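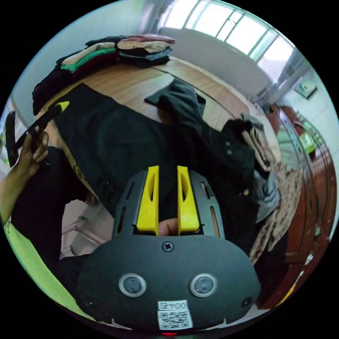

Words by Saron Adugna
July 2025

The first thing Ehab Alaoui gave me at Clirkia was a screwdriver. I'd come to write about folding clothes (that's what the grippers here spend their days on) and I ended up learning how to look after one instead, which was way more fun!

It's a handheld thing, a rounded dark grey housing with two yellow fingers standing up out of a slotted plate. One cross-head screw sits near the top, and below it there's a little label with a code starting 004. Ehab reads that code out loud before he touches anything, then writes it in a paper log. The log is up to entry 2133, and his handwriting gets worse as you go.

Then come the fingers. You get your own fingertip right down into the gap near the base and feel for lint, and wow, is there lint. Black cloth is the worst for it, so black is what he tests on. A garment goes flat on the table by the window, with the folded stacks pushed up to the far end, and he pinches a bit of fabric and lets go, over and over, listening. I couldn't hear a thing the first few times. By the end I could pick out a sort of dry tick when one finger lagged behind the other.

Sanaa Ouazzani, who shares the bench, swaps fingers after around 800 folds. Ehab thinks that's wasteful and goes by feel. They've been arguing about it for two years, and I got to hear most of it over lunch.

My own attempt took four tries. I'd overtightened the screw, and Sanaa backed it off a quarter turn and handed me the next one.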